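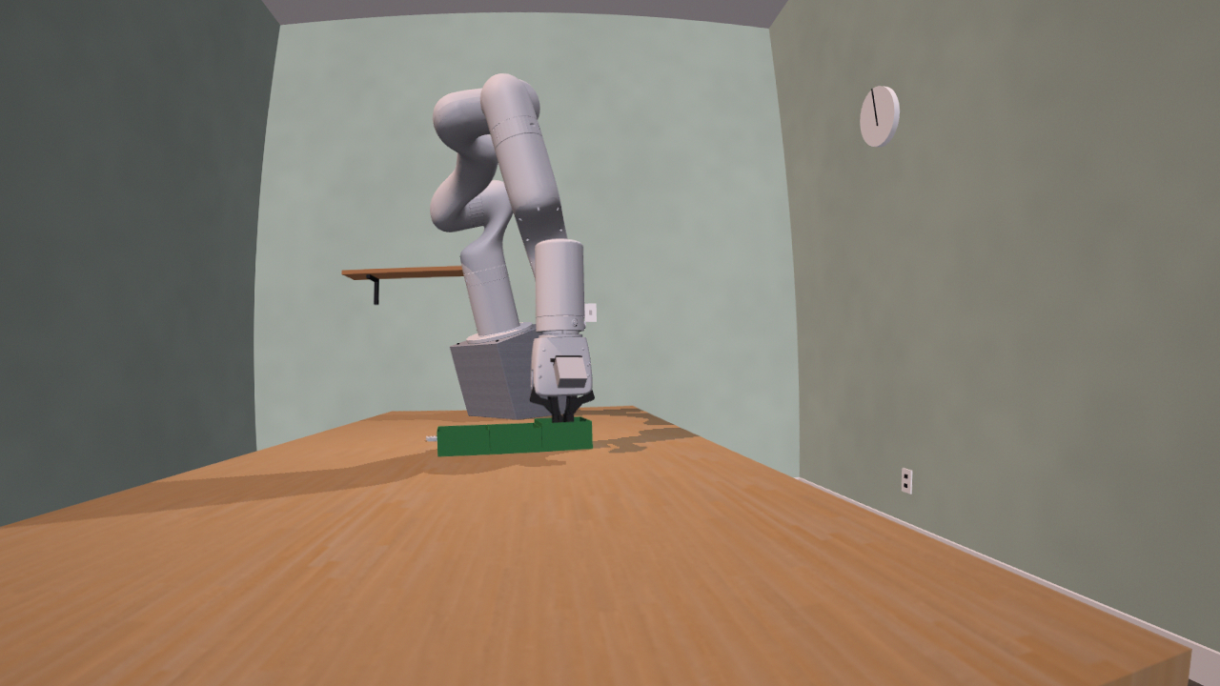
*Figure 7.1. A rendered robotic arm with its gripper lowered onto three green blocks.*

## Chapter 7: The Trouble with Black and White

Take the color out of a dull picture and people will tell you it has mood. Be suspicious of that. I spent a winter grading 200 student prints at Bittencourt, and 53 of them were gray for one reason: the skin tones had gone wrong and the student didn't want to fix them.

Many guides say that black and white "shows the truth" of a subject. I have yet to see one explain how. A red coat and a green hedge can turn into the same gray, and then you have lost the coat. Vivness sells a set of 40 one-click monochrome looks. I tried them all on a street view of Zerkovstead, and most I couldn't tell apart.

This chapter asks you to make the case for gray each time you use it. We start with how bright each color looks once its hue is gone, then move on to filters and contrast. Before reading on, pick 17 of your own color pictures and write down which ones you expect to survive the change. Keep the list. You will need it for Exercise 7.4.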